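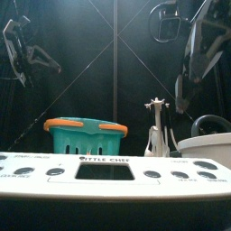 Re: [biten-users] Grasp target jumps between basket and utensil holder

On Saturday, the Castaño test group wrote:
> With both arms hovering, the planner flips the right arm's target
> between the pot handle and the utensil holder. Draltix 3, default
> config. Is this perception or the planner?

Perception, most likely. The white utensils and the white stove panel merge into one cluster at the default depth threshold, so the centroid moves every few updates. The teal basket segments fine because of its color.

Two things to try:

1. Raise min_cluster_points to 30 and crop the stove panel out of the cloud before segmentation.
2. Set target_hold to 11 cycles. The planner then keeps its goal until the new one wins for that long.

If it still flips, send the Rikitz log with both arms' joint states. The dark knob sockets also return no depth on our setup, so mask those first.

Patch for the crop filter is in the biten dev branch, untested on dual-arm configs.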